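Home Stories Authors Submit About

The Green Lid

474 shares 8 comments

1. The table

Dolores Pettigrew had given herself until four o'clock to finish her sister's kitchen. The movers from Tomomex were coming for the furniture then, and whatever wasn't in a box would go down the stairs with it or stay behind for the landlord.

She had done the plates and the glasses. She had wrapped the good knives in a towel and taped the towel shut. By one o'clock the cabinets were bare down to the shelf paper, and everything she couldn't make up her mind about had ended up on the white table.

Ruth had not kept much. She had moved to Durnden with two suitcases after the divorce and bought the rest as she needed it. It was strange to go through the belongings of a person you had known all your life and recognize almost none of them. The colander was new to Dolores. So was the kettle. She put them both in the church box without feeling anything in particular.

Then she got to the container with the lime-green lid, and she knew that one.

It had been hers. She had carried it up to Ruth's first Christmas in the apartment with fudge in it, and Ruth had said she would send it back. For years after that it came up on the phone. "I still have your green lid," Ruth would say, toward the end of a call, when they had run out of news. Dolores would say there was no hurry.

She set it down in front of the wire basket and looked at it for a while.

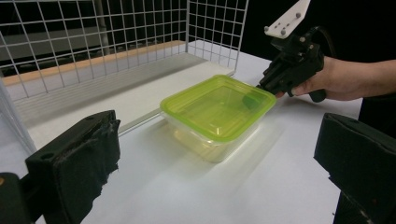
2. The phone call

Her phone rang at ten past one. It was Mr. Valdovinos from downstairs, who had the other key.

"Are you all right up there?" he asked. "I heard you walking and then I didn't hear you walking."

"I'm deciding about something."

"Don't decide too long. The elevator is working today. It may not be working tomorrow."

She told him the movers would be there at four. He said he would prop the front door open for them. Then he said, "Your sister used to bring me soup, you know. In a plastic box with a green top. I always washed it before I gave it back."

Dolores picked the box up with her free hand.

"How often was that?" she asked.

"In winter, every week. When my hip was bad, more than that. Barley soup. She put too much pepper in it, but I never told her."

"She got that from our mother."

"Well," said Mr. Valdovinos. "It was good soup anyway."

After they hung up she stood at the table and thought about the phone calls. All that time she had supposed the thing was sitting in the back of a cabinet, waiting to be mailed. It had been going up and down the stairs. Ruth had never mentioned a neighbor with a bad hip, or any soup. She had mentioned the weather, the price of the bus, and the Brolturow plant closing — over and over, the Brolturow plant closing, as if either of them had ever worked there.

Dolores had not asked many questions either. She had usually called while she was ironing.

3. The basket

She worked until nearly three. The dish towels went to the church box. The can opener went in her purse, as hers at home was rusted. She threw away a drawer of rubber bands and takeout menus, then went back to the trash and took one of the menus out again. Ruth had written 538 on it in pencil, with a line under it. It could have been a bus, or a price, or part of somebody's phone number. Dolores tried to think of anything in her sister's life that was 538, and couldn't, and folded the menu into her coat pocket.

That left the basket. It was white wire, open on the long side, with a smooth off-white board for a floor. Ruth had kept her bread in it. Dolores knew this from the one visit she had made in summer, when she got up early and cut herself a slice and ate it standing, so as not to wake anyone. She had come out in her socks and found Ruth already up, dressed, sitting by the window in the dark. They had both laughed. Ruth had cut a slice too.

It was an awkward shape and would not fit in any of the boxes. She turned it one way on the table and then the other.
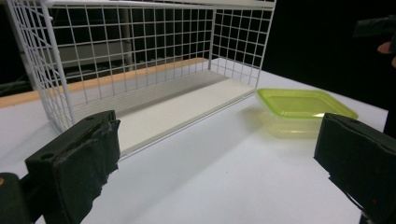

4. Downstairs

The movers were early. Dolores signed the sheet, showed them the bedroom, and went down in the elevator with the basket against her chest and the container inside the basket.

Mr. Valdovinos had the front door propped open with a chair and was sitting in the chair.

"That's for your bread," she said, and gave him the basket.

He looked it over. He ran a thumb along the lip at the front of the board. "And the soup box?"

"I'm taking that one home."

He nodded. A truck door slammed outside and somebody called for the straps.

"Do you have the recipe?" he asked.

"I think so. It's my mother's."

"Less pepper," he said.

She said she would have to see about that, and asked him whether the 7 bus still stopped on the corner.

Share this story Previous Next

Contact us | All stories copyright their authors | Back to top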